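Furniture Care, handout 4: round tables

OK, so last time I got carried away with chair legs (sorry!) and we never reached tabletops. Bring a soft cloth, and please read these notes first. I go over the top with the grain, always, and save the rim for the end. 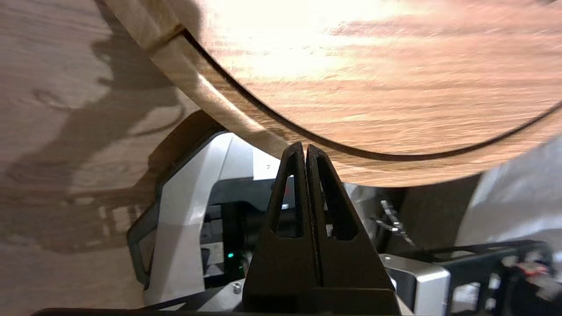
Crumbs love a groove, so I run a dry, soft brush along it before any damp cloth comes near. Two slow laps is plenty for me. Peter Baláž swears by a wooden toothpick, and fine, if you're gentle! Then wipe the edge band, dry it right away, and check it from underneath too, where drips like to sit.

For November: trays, and some 199 ways to ruin one.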